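Keeping part of my savings in sovereigns: the arithmetic

I have been asked a few times how the coins fit in with the rest of my savings, so I have put the workings in one place. I am not an adviser. I work in building control in Isbridge and keep a spreadsheet.

The holding

I own 18 full sovereigns, bought over several years. A full sovereign weighs 7.988 grams and is 22 carat, which leaves 7.322 grams of fine gold, or 0.2354 of a troy ounce. Multiply by 18 and the holding comes to 4.237 troy ounces. That last figure is the only one I track from month to month. The price in pounds goes in the next column, and I look at it when I update the sheet and at no other time.

Most are modern. Two are Victorian, bought from a counter in Bimusow that has since become a phone repair shop. I paid slightly over the odds for both and would not do it again. An old date adds to the price when you buy and often adds very little when you sell to a bullion dealer, who may well weigh it in with the others.

Premium and spread

The premium is what you pay above the value of the gold in the coin. The spread is the gap between what a dealer will sell at and what the same dealer will buy at on the same day. People compare premiums and forget spreads. On my last purchase the premium was a little under 5 per cent and the dealer was buying back at 2 per cent below the metal value. The price therefore had to rise by more than 7 per cent before I was level, before postage.

For that reason I buy seldom. Four coins in one order cost less per coin than four single orders, mostly on insured delivery. Half sovereigns carry a higher premium for their weight, and I have stopped buying them. I sold the three I had.

Tax

Sovereigns are legal tender in the UK, so they are exempt from capital gains tax for a UK resident. Investment gold is also free of VAT. Bars get the VAT treatment but not the capital gains one. Silver coins are charged VAT when bought new, which puts the break-even point so far off that I have left silver alone. Rules change, and anyone reading this a few years on should check them.

Storage

I tried a vault account first. The one I used was called Hover and charged a flat £9 a month whatever the size of the holding. That is £108 a year. On a large holding it would hardly register. On mine, at the time, it was a drag of well over 2 per cent, and gold pays no interest to set against it. I closed the account after a year and took delivery of the coins.

They are now in a deposit box that costs £119 a year, which looks worse until you note that the box also holds the house deeds and my late father's watch, and that the holding has grown. I put half of the fee against the gold. My home insurer would have covered coins only up to a single-article limit, with conditions about the safe. Read that part of the policy before buying anything.

How much

My rule is that gold should be a tenth of savings, leaving out the pension and the house. If it goes above 15 per cent I sell down, and if it falls below 7 I buy. I have sold once under this rule, in September. The sale raised £1,017 after postage and the money went into an ordinary savings account.

I would not call this a private gold standard, though a reader did. Under a gold standard the money itself is a claim on metal at a fixed rate. My wages, council tax and shopping are all in pounds, and the coins float against the lot of them. They are a holding with no borrower behind it, and I value them for that.

The spreadsheet is plain. One row per coin: date bought, price paid, metal value on the day, dealer. Samuel, the free template I started from, had a tab for price forecasts. I deleted it.

Next time I will go through the dealer invoices and what to keep of them.

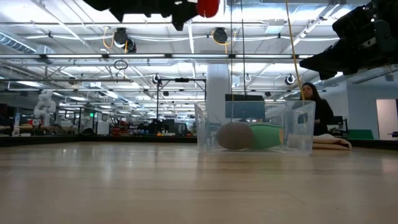 Clear bin on the table, with a cloth behind it.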